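Comparison of Two Gripper Finger Sets for a Two-Arm Cutting Task

Project report, February 2024

1. Aim

The project compared two sets of gripper fingers, the Wolard and the Pranomar, on a task in which a kitchen knife is taken from a holder and brought down on a banana. Both sets were run under the Gough controller with the same taught poses. The question was which set holds a knife steadily enough for the second arm to work beside it.

2. Method

Each arm has a camera at the wrist, and a fixed camera covers the table. The knife holder is not bolted down, so its position was checked before every run. The Skotano logging program recorded finger opening and motor current. In total, 200 runs were made, divided equally between the 2 sets. A run was stopped if the handle turned in the fingers by more than the set limit.

3. Results

The Pranomar set completed 81 of its runs. The Wolard set completed fewer, and most of its stops came during the lift, when the blade left the slot at an angle and the handle rolled. Raising the closing force reduced the rolling but made the release slower.

Views from the wrist and fixed cameras:

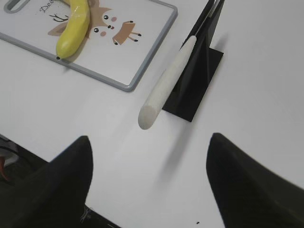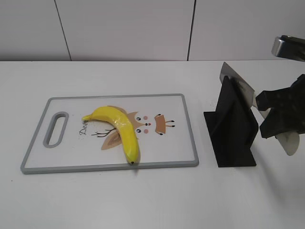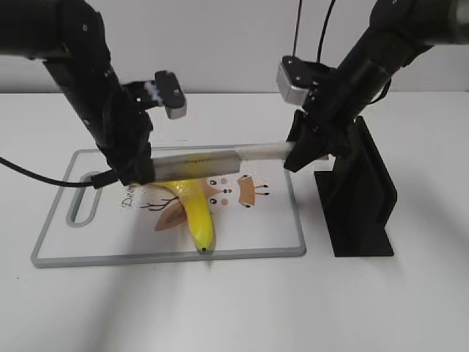
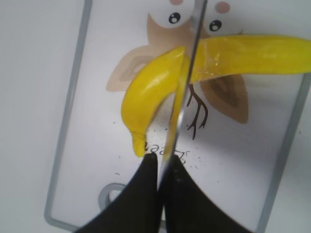 4. Discussion

Finger shape had more effect than closing force. A tapered tip is easy to line up with a handle but touches it over a short length, and any error in the approach angle appears later as rotation. The wrist camera loses sight of the handle in the last part of the approach, so the controller closes on a stored pose. A correction step from the fixed camera will be added in March, and the Wolard runs will then be repeated with a softer pad.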